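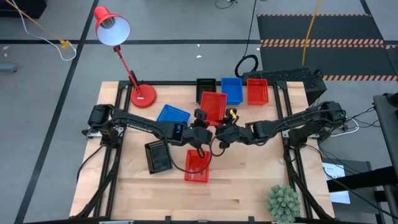

By Kanokwan Wattanapong
Jul 26, 2023

Review: Elley small mesh baskets, mixed colours

The Drundcombe Resource Centre lends and recommends storage equipment to schools, clubs and small offices in the district. Plastic mesh baskets are among the items on which we receive the most enquiries, and our previous recommendation has been withdrawn by its supplier. The Elley small basket was therefore placed on trial in April and has been in regular use since then in the sorting room, the front office and the craft store.

The baskets are sold singly or in mixed packs. Our order was for 40, divided between red, blue and black, under catalogue number 1334. They arrived nested in a single carton with a sheet of paper between every few baskets. One had a split in the rim and was replaced by the supplier without charge. Delivery took five working days.

Construction

The basket is a one-piece plastic moulding with mesh sides. There are no handles to clip on and no lid is offered. The rim is turned outwards and is comfortable to grip with one hand, although users with larger hands reported that it is narrow for carrying any distance. Moulding marks were found on the underside of several black baskets. These were rough to the touch but did not scratch a painted shelf.

The mesh allows the contents to be identified from the side, and this was welcomed by staff who work from low shelving. It also allows small items to escape. Paper clips, drawing pins and beads should be kept in an inner tray or a closed tub. Pencils will pass through the mesh at an angle and can catch on the basket beside them. Glue sticks, balls of wool, scissors, tape and folded cloths were stored without difficulty.

Use on the table

Much of the trial took place on a butcher-block top, with the baskets set out singly as sorting places. Red, blue and black are easily told apart across a table, and a simple rule (red for repair, blue for return to shelf, black for disposal) was understood at once by new staff. A basket is light enough to be pushed aside with the back of the hand. The corresponding disadvantage is that an empty one will move when it is knocked, and baskets that have been placed in a row do not remain in a row for long. Those who prefer a fixed arrangement may wish to put a strip of non-slip matting underneath. Once a basket contains a few pairs of scissors it stays where it is put.

Lighting affects the black baskets more than the others. Dark items at the bottom of a black basket are difficult to see on a dull afternoon. We recommend a desk lamp with an adjustable arm, such as the red one at the corner of our table, where black baskets are used for anything that must be picked out by eye. In the blue and red baskets the same items were found more quickly.

Stacking and storage

Empty baskets nest closely, and the full set of 40 occupies very little cupboard space. New baskets tend to grip one another when nested and must be pulled apart with both hands. This became less noticeable after several weeks. Filled baskets cannot be stacked safely, as the upper one drops into the lower and rests upon the contents. Purchasers who need to build upwards should consider a crate with a locking rim.

Cleaning

The baskets were washed by hand in warm water with ordinary washing-up liquid. Dust collects in the corners of the mesh and requires a brush. Dried PVA glue could be peeled from the rim but was troublesome to remove from the sides. No change in colour was observed in the red or blue baskets kept near a window. Printed labels did not adhere well to the mesh, and tie-on card tags are preferred.

Comparison

The Tambunan tray, which we reviewed previously, has solid sides and a flat base. It is better suited to beads, buttons and loose hardware, and it is more stable when empty. It is also heavier, dearer and available only in grey. The Trendari basket is closer in form to the Elley but has a softer rim, which bent when the basket was lifted by one side. We would choose the Elley over the Trendari for general use and the Tambunan over both for small parts.

Recommendation

The Elley small basket is recommended for sorting, for the distribution of materials at group tables and for open shelving. It is not recommended for very small items, for stacking when filled or for outdoor use, which was not tested. Organisations ordering for the first time are advised to buy the mixed pack and to agree the meaning of each colour before the baskets are put out.

Rating: 4 out of 5

Comments

M. at the library annexe
We have had the blue ones since last year and can confirm the point about pencils. We now stand ours in an old mug inside the basket.

Parish playgroup
Is the mixed pack always in equal numbers of each colour? Ours came with far more black than red.

Resource Centre
The supplier does not guarantee equal numbers. Single colours may be ordered separately at the same price.

Fern
Please could you review something with a lid next time. The cat sleeps on our wool.

Recent reviews

Tambunan solid-sided tray
Trendari folding step stool
Desk lamps for shared tables
Card tags and ties: which last longest
Non-slip matting by the metre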